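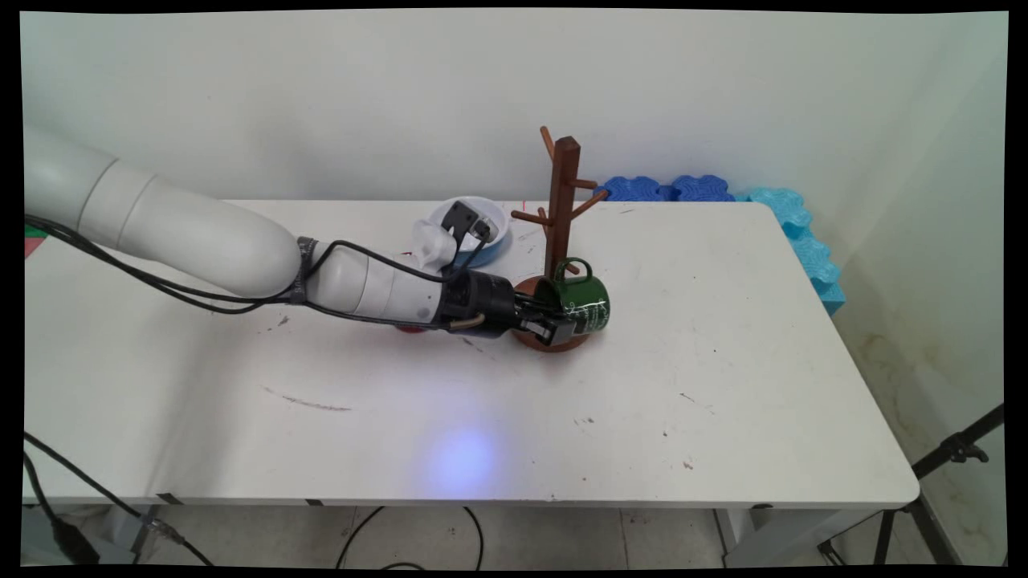

Dark green mug with a wooden mug tree.

How to Remove Tea and Coffee Stains from Mugs
Shared Kitchen Guidance, Lungu Residences

Residents are asked to keep the mugs in the shared kitchens free of stains. The method given here is suitable for glazed ceramic and plain glass. It should not be used on items with metallic trim or on unglazed clay.

What you need
Baking soda
White vinegar
A soft cloth or non-scratch sponge
Dish soap

Steps
1. Rinse the mug with warm water and pour the water away.
2. Place one tablespoon of baking soda in the mug. Add enough water to form a thick paste.
3. Spread the paste over the stained area with the cloth, including the rim and the inside of the handle joint.
4. Leave the paste in place for 9 minutes.
5. Rub gently in small circles, then rinse.
6. If a brown ring remains, pour in 100 ml of white vinegar, top up with warm water and leave for 60 minutes.
7. Wash with dish soap, rinse twice and dry before hanging.

Printed mugs
Rub the inside only. Scrubbing can wear away lettering and patterns on the outside, even where the maker states that the mug is dishwasher safe.

Safety
Do not mix vinegar with bleach or with any cleaner that contains bleach – the fumes are harmful. Chipped or cracked mugs should be discarded.

Supplies are kept in the cupboard marked Okeck on each floor. Requests for refills should be sent to Colin Gosling, Household Services, extension 686.

Page last reviewed in January.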